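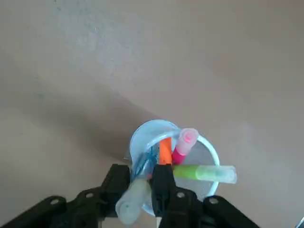 Comparing two grippers sounds like an afternoon's job, and it can be, if you set things up the same way for both. I've been switching between the Sirard and the Grinau since October and I've finally got a routine I trust! My test object is a felt-tip, because it's light, round and awkward. Put a few in a see-through plastic cup and let them lean every which way, like the orange one standing nearly straight with the pink one tilting off beside it and the green one lying almost flat across the rim. A flat one is the real test (the fingers want to push it over the edge), so don't tidy it up first.

Before you start, set the finger force to 22 and leave it there for both grippers. Then type in a closing time of 300 milliseconds, save it, and run one open and close with nothing between the fingers. If they meet off centre, stop and redo the mounting screws.

Now bring the arm down over the cup slowly. I jog the last bit by hand.

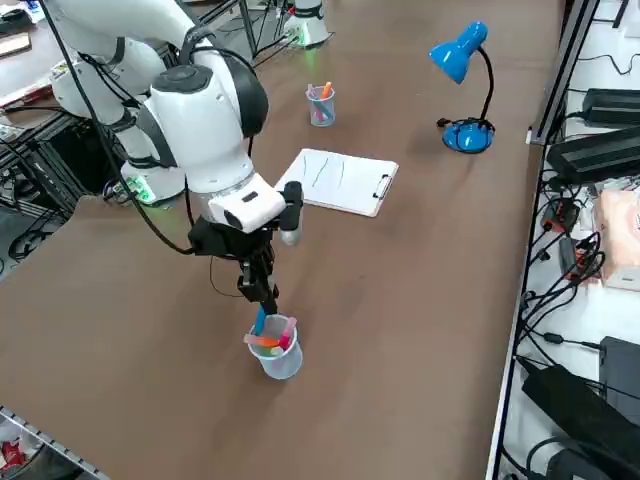 Sorncombe Robotics Club, Arms and Grippers Group

For the grab itself, come in from above and close on the barrel, with the marker pointing down into the cup. I keep a second cup of pens further back on the table so I can swap colours without walking off. Watch the cable too! Leave a generous loop on the outside of the arm, or the elbow will tug on it when it bends.

Write down every try, even the silly ones. My log is up to 843 grabs now and Uriel Nava has put the lot into a spreadsheet, which you can ask him for at the club.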